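Speaker notes, Thursday, October 8, 2020
Talk: How much should we believe a success rate from a simulated kitchen?
Speaker: Bautista Ocampo (Neusa Magalhães takes the questions on statistics)

Slide 1. Title
Say hello, say who paid for the travel (Istex). Don't apologize for the title. Neusa wanted it without the question mark.

Slide 2. The claim
The Pladiveo method learns kitchen tasks from recorded demonstrations, then gets scored in simulation. The headline number is 66 percent success on moving food and utensils. People repeat that number in hallways as if it were a property of the robot. Ask the room: 66 percent of what?

Slide 3. What we did
We reran the released policy, no changes, same tasks. 265 trials in all. We kept every trial, including the ones where the simulator did something silly with contact. The original authors dropped those. They say so, in a footnote. Read the footnote out loud, slowly.

Slide 4. The scoring rule
A trial counts as a success if the object is inside the target region on the last step. It doesn't matter how it got there. Dropped from a height: success. Knocked in with the elbow: success. Mention that I would not let this thing near my own stove. Pause if they laugh, keep going if they don't.

Slide 5. Layouts
The method was tested on 2 layouts and trained on 20. That sounds fair until you see that both test layouts keep the stove between two counters and change mostly the surfaces. A new backsplash is a test of vision. It says very little about reaching. Thân's group made this point about a different simulator and got a grumpy reply. Skip that story if short on time.

Slide 6. Looking at a rendered view
Leave this up for a while. Let people look at the brick and the granite before talking. A lot of care went into the surfaces, and I think that care does some of the persuading. A speckled countertop tells you nothing about whether friction at the fingertips is right. Point at the small orange and green thing by the gripper. It looks like a piece of vegetable. Real vegetables squash and roll, and I have yet to see the contact settings for this one justified anywhere.

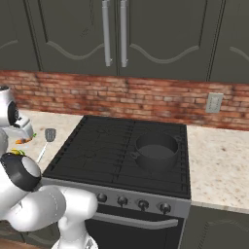
Simulated kitchen: arm at the left counter, open pot on the right rear burner.

Then point at the pot. For a "put it in the pot" task, the rim and the handle are where I'd expect trouble, and the scoring rule ignores both.

Slide 7. What would change my mind
Publish the dropped trials. Score the path as well as the end state. Run the same policy on a real arm, even badly, even once. The Jallatex people have promised hardware runs by December. I'll believe it when I read it, and I'll say so in public if they come out well.

Slide 8. Fair is fair
The code ran the first time we tried it. Rare, and they deserve credit. I'm not saying the method fails. I'm saying the number can't tell us yet.

Questions
If asked for our own success rate: Neusa answers, with the breakdown by task. Do not give one number. If asked whether simulation is useless: no, we use it every day.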